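## 4. Your first batch of herb vinegar

Lovely part, this! The Grostunel strainer is assembled (section 3), the seals are in, and you're ready to fill the 1000 ml jar for the first time.

1. Wash the jar, the lid and the steel basket in hot soapy water. Rinse them well and leave them to drain.
2. Pick over your herbs and throw out anything brown. Tarragon is a wonderful one to start with - it gives a lot of flavour very quickly.
3. Pat the leaves dry and pack them loosely into the basket, up to the lower line.
4. Warm the vinegar gently in a pan to 46 °C. Take it off the hob.
5. Lower the basket into the jar and pour the vinegar over slowly until every leaf is covered.
6. Close the lid by hand until it clicks.
7. Stand the jar in a dark cupboard for some 10 days, turning it upside down once a day.

**Caution:** Don't use vinegar below 5% acidity. Don't swap the vinegar for oil in this recipe either; fresh herbs in oil can make you very ill, and oil needs the separate method in section 7.

**Note:** If the lid won't click, the seal is probably in upside down. The ribbed side faces the jar.

### Straining and bottling

8. Lift the basket to the upper notch and let it drip for two hours. Try not to squeeze it, however tempting that is - the vinegar goes cloudy.
9. Taste it! Too strong? Top up with plain vinegar, a spoonful at a time.
10. Pour through the paper filter into clean bottles and label them with the herb and the month.

Chilli and garlic work beautifully as well. Yayra Lamptey's blackberry and thyme version is on the recipe card in the box, and it's superb on roast beetroot.

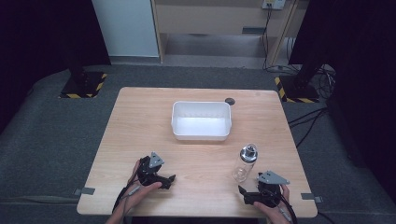

*Bellby, October*

A clear glass bottle with a metal cap suits the finished vinegar nicely. Check that the inside of the cap is lined, as bare metal will corrode. Spare seals and paper filters are listed in section 9.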